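A caixa da tesoura

Por Redação Culta
Novembro

A tesoura de cabos azuis tinha vindo de casa da minha tia, que a trouxera de uma retrosaria chamada Říha, e durante anos viveu em todas as gavetas menos naquela onde a procurávamos. Quando decidi arrumar a sala antes da mudança, prometi a mim mesma que desta vez ela teria lugar certo, uma caixa de cartão só dela, e que a caixa seria a última coisa a fechar-se e a primeira a abrir-se do outro lado.

Claro que uma promessa destas, feita às cinco da tarde e com o chá ainda por beber, vale o que vale. A mesa branca foi ficando livre aos poucos, mas eu não tive coragem de tirar as flores, as brancas e as azuis, nem a plantinha verde que lhes fazia companhia (e que sobreviveu a dois invernos comigo, coitada!). A caneca também ficou. Uma mesa sem caneca parece-me sempre a mesa de outra pessoa.

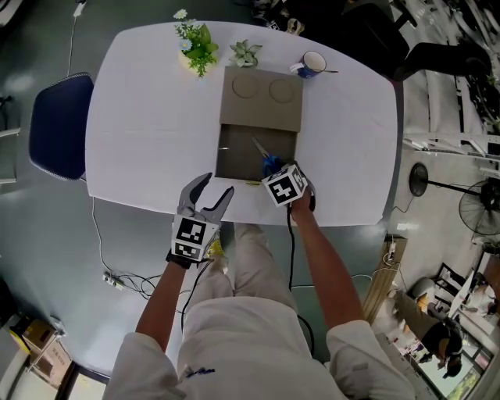

Pus-me então a pensar na minha tia, que cortava o fio com os dentes quando julgava que não a viam e depois ralhava connosco por fazermos o mesmo. Com aquela tesoura fez bainhas, abriu sacos de arroz, recortou do jornal uma receita de marmelada que nunca saiu bem a ninguém da família – e guardou-a na mesma, dobrada em quatro, por respeito ao açúcar gasto.

Na casa nova as janelas dão para a antiga fábrica Plilov, e dizem-me que de manhã cheira a pão. Levo cerca de 2649 coisas de que não preciso, entre botões, cartas e tampas sem frasco, e levo a tesoura. Quando o homem da carrinha me perguntou o que havia ali dentro, tão leve, respondi-lhe que era a minha tia. Ele pegou na caixa com as duas mãos e foi pô-la no banco da frente, com muito cuidado.

Última atualização: novembro

Contos recentes
O relógio da rua Pullix
Marmelada para quem fica
Quarto 2703
A vizinha que regava a chuva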